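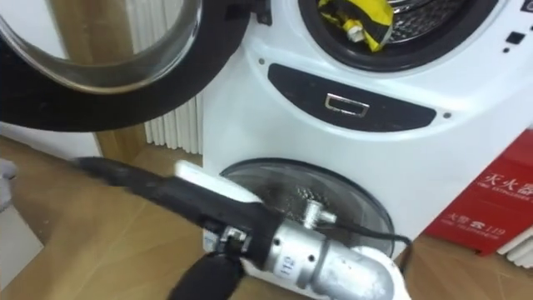 Subject: Re: Forum posts missing after course copy
Date: 24 Jun 2021

> I copied my December course into the new shell on Ilusar and the
> discussion forums came across with no posts in them. The prompts
> are there but all the student replies are gone. Did I do something
> wrong? Also, the copy stopped once with a message about file size.

The replies are left out on purpose. A course copy brings over the forum, its settings and the first prompt, but no student work. Your December shell still has all of the posts and you can open it from the Past Courses tab.

If you want a few old replies as samples for the new class, paste the text into a new post and take the student names out first. Please don't use the full backup option for this. It pulls in the old class list too, and we had to clean up a shell in Ogola last term with 3,053 posts in it that belonged to another group.

On the size message: the limit for one copy is 500 MB. Video is usually what pushes a course over. Move the videos to Mindadau, link to them from the course page, then run the copy again. Single files over 20 MB should go there as well.

Check these after the copy finishes:

- due dates, which still show the old term
- group settings on each forum
- the grade weights
- any link that points back to the old shell

Large courses can sit in the queue for up to 5 hours. Starting the copy a second time puts you at the back of the line.

Brorkex Course Support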